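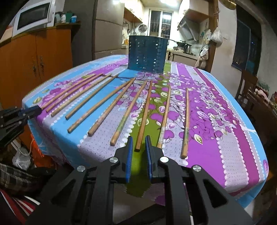 Gornodlow School of Hospitality
Dining Room Service, Course 242
Handout 4: Chopsticks and Table Utensils
9 December 2004

Scope

This handout covers the sorting, inspection and storage of wooden chopsticks between services. It supplements the lecture on flatware and should be read before the practical session in the Avano dining room.

Terms

The tip is the thin end, which touches the food. The upper end is the thicker part held in the hand and may be round or squared. A pair is two sticks matched in length and color. A stick without a partner is called a single and is kept apart from service stock.

Sorting

Lay the chopsticks side by side on a clean cloth with all the thick ends facing the same way. Leave enough space to lift each one without disturbing its neighbor. Match by length first, then by color. Wood darkens unevenly with use, and a pale tan stick should not be paired with a dark brown one for guests.

Inspection

Examine the full length of each stick under good light. Fading, mottling or light patches near the square end indicate a worn finish. Sticks in this condition may be used for classroom practice but are not set at table. Splinters, cracks or a rough tip require that the stick be discarded.

Washing and storage

Wash by hand in warm water with mild soap. Do not soak. Dry with a towel, then leave in open air until the next service. Sticks are returned to the holder one at a time. Holders are emptied and washed at the end of each day.

Records

Students enter the number of pairs passed, singles and discards on the Van Acker stock sheet. The department holds 800 pairs, and replacements are ordered in April.

Reading for next session: Flikuritz, Table Service, chapter 2.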